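Spielzimmer Plistau - Bilder vom Aufräumen

3 Jul 2026. Nur schnell ein paar Fotos hochgeladen, Text kommt evtl. noch. Kuscheltiere und Körbe sind dran, Regal folgt im August.

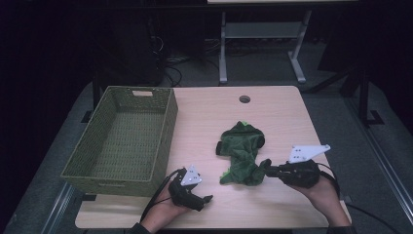 Grünes Plüschtier neben dem olivgrünen Korb, geflochten. Korb noch leer.

Tisch hell, Holzmaserung, passt gut zu den Körben finde ich. Kommt ans Fenster, wenn die Kisten weg sind.
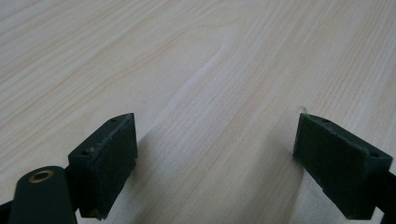

Von den Körben brauchen wir 6, besser 8 - wer noch welche im Keller hat bitte melden. Farbe egal, haubtsache mit Griff.
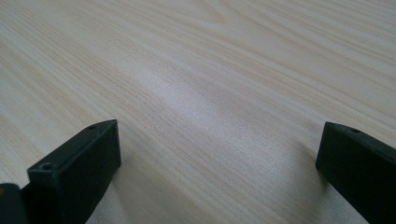
Beschriftung mach ich dann zum schluss. Schilder liegen schon bereit.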